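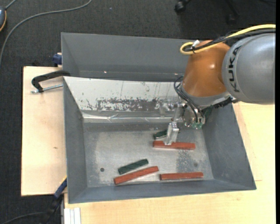
Why does a warehouse count its stock in cycles when it could close once a year and count everything?
A full annual count gives one accurate figure per item on one day. A cycle count checks a small part of the stock on a regular schedule, so an error is found within weeks and its cause can still be traced.

Inventory Control, Unit 5: Cycle Counting
Instructor: Rocío Bravo
Lab sections: Kenna Kinnear

1. Terms

Record quantity: the number the stock system holds for an item at a location.
Physical quantity: the number found on the shelf by a counter.
Variance: physical quantity minus record quantity. A negative variance means the shelf holds less than the record.
Tolerance: the largest variance that is accepted without a recount. It is normally stated as a percentage of the record quantity.

Gross variance adds the absolute values of all variances. Net variance lets positive and negative values cancel. A site can report a net variance near zero and still have poor records, so the course uses gross variance unless a problem says otherwise.

2. ABC classes

Items are ranked by annual usage value (unit cost times units used per year). Class A items make up a small share of the item list and most of the value. Class C is the reverse. Class B lies between.

The Priltisgate case has 2,000 items. Of these, 112 are in class A and are counted every month. Class B is counted every quarter and class C once a year. Class A alone produces 1,344 counts per year (112 x 12). Work out the B and C load yourselves from the table in the case packet before the lab.

Ranking by value has one known weakness. A cheap part that stops an assembly line when it runs out will fall in class C. Most sites move such parts up by hand - the Bouvier reading calls these "override items" - and review the list each July.

3. Count procedure

Freeze transactions for the location, or record the time of the count so that later movements can be backed out. Give the counter the item number and location only. The record quantity stays off the sheet (blind count). If the variance is outside tolerance, a second person recounts. Adjust the record only after the recount agrees with the first count or the difference has been explained.

4. Common causes of variance

Unit of measure errors, such as a case received as a single piece
Receipts posted to the wrong location
Scrap not reported
Picks confirmed before the goods are moved

Problem set 2 uses the Plelteo data. Show the gross and net figures for each class. Wister, chapter 5, covers tolerance setting and is required reading for the lab.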